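**Kollow finishes first round of gripper comparison**

Thursday, May 28, 2026

Kollow has completed the first round of its side-by-side gripper trial at the Gebreyes workshop and will keep the same two-arm cell for the second round in September. The trial sets a parallel gripper against a two-finger adaptive gripper on the same small-parts and tableware jobs, with both arms run from one Matska controller.

The work was led by Gebremedhin Birhane, who also wrote the scoring rules. A pick counts only if the part is lifted clear, carried to the handover point and released without a second attempt. Regrasps are logged separately and do not count as passes. Earlier in-house tests used a looser rule and their results have been left out of the report.

Of 401 logged attempts, 338 were passed. The report does not yet split that total by gripper. Birhane said the split would be held back until the force settings had been checked on both sides, as a drift in the closing force on one arm was found late in the round and the affected runs have to be marked.

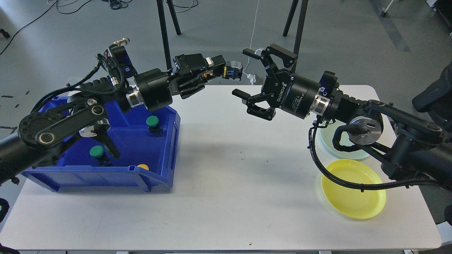
Handover between the arms took up more of the schedule than planned. Both grippers have to share a small space above the table, and the first motion plans left too little clearance between the fingers at the point of approach. The approach speed was cut for the last 6 cm of travel and the wait time before release was lengthened. Cycle time rose as a result, and the report gives it with and without the change.

Cable routing was the other main item. On an earlier layout the hoses pulled against the wrist joints at full rotation and tripped the torque limit. They were refitted with more slack and the joint limits were reduced in software – a stopgap, according to the report, which recommends a proper guide before any longer run.

The parts list was kept short on purpose. It covers push-button caps picked from a bin, and round plastic plates picked from the table top. The plates are the harder case for both grippers, with little height at the rim and not much room to get a finger underneath. The caps are easier to hold but stand close to the bin walls, so the limit there is usually access and seldom grip.

Gollden supplied the control software for the trial and has been asked for two changes before September: a common time stamp for both arms, and a log entry each time a grasp is abandoned by the planner. At present an abandoned grasp leaves no record unless the operator adds one by hand.

Round 2 will use the same parts and the same scoring rules. Fingertip pads will be replaced at the start and again at the halfway point, and the closing force will be measured at the beginning of each session. Kollow plans to release the full log with the second report, including the runs marked for force drift.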